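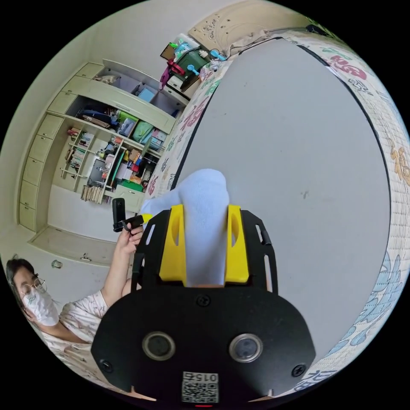
Socks, yellow fingers and what's changing on the Gemport rounds

If you've been in the kit room lately you'll have seen the new black grippers charging on the shelf where the steam cleaners used to live. I've had one in my hand for most of this month, so Rivera asked me to write something for the newsletter before the rest of you get yours. I said yes before I'd checked how long it had to be!

Quick catch-up for anyone who missed the April meeting. Jatora has been doing home tidying and laundry visits for years, all of it by hand, and the plan is for robots to take over some of the picking up and putting away. To learn how, they need to be shown. So on the Gemport rounds we now do part of each visit with a hand-held gripper, which is the same sort of hand the robot will have, and the recordings go off to Fendomo, the firm building the thing. You squeeze, the two yellow fingers close, and you've got yourself a sock. In theory.

I was put on socks because I once said in front of Wilfredo Barredo that socks would be the easy bit. They are not the easy bit. A box has sides. A sock just bunches up into a lump over the top of the fingers with a flap hanging out one way or the other, and then you have to decide if that counts as holding it properly. (It does. I asked.) What you mustn't do is help with your other hand, and I can't tell you how hard that is. I've been folding other people's washing for 11 years and my left hand has ideas of its own.

The bedrooms are real ones, by the way, belonging to customers who've signed up for it and get money off their visits. So you're working next to somebody's bed with the flowery sides and somebody's shelves full of bags and books and boxes, and I'm glad of that. Wilfredo told us Fendomo started out in a tidy room with white walls and the results were no use to anyone with a normal house.

Now for what it changes for us, which I know is what you're all really reading for.

The visits are longer. A bedroom on a recording day has 10 extra minutes on the sheet, and you're paid for them. If yours haven't shown up, tell Ronaldo Sison and he'll sort it, he sorted mine. The rounds have been redrawn a bit to make room, so some of you will have swapped streets, and I know a couple of you weren't happy about losing customers you'd had for ages. I lost Mrs. Next-to-the-bakery and her cat, so I do sympathise.

It's slower and it's fiddlier, and my wrist grumbled for the first week. The gripper isn't heavy but you hold it out in front of you all the time, and nobody holds a sock like that. Ronaldo has now put in a rule that you swap over or stop after half an hour. Please stick to it even if you feel fine, I didn't and I was sorry.

The bigger worry is the obvious one, and I asked it straight out: are we teaching something to do us out of a job? The answer I got was that nobody's hours are being cut this year and that the first robots will be used for laundry sorting at the depot, not in homes. After this year they wouldn't promise, and I'd sooner pass that on as it was said than dress it up. What I will say is that three of us from the rounds now sit in on the monthly call with Fendomo, and they do listen. We told them the list had us picking socks up off beds only, when half the world's socks live on the floor — and the list was changed.

I've come round to it more than I expected, if I'm truthful. You start noticing how much you know. I'd never thought about how I pick up a sock, and now I could bore you for an hour on cuffs versus toes (cuffs, every time).

As for numbers, the Gemport team has 871 recordings in and the target is 3000, so there's plenty left for everybody. We're moving on to pillowcases next and I'm told tea towels after that.

If you'd like to have a go before your round switches over, there's a practice session in the kit room on January 23, 2018, after the morning briefing. Bring a few clean socks of your own, the practice pile has been through a lot. Names to Ronaldo, please, and put your gripper back on charge when you've finished with it.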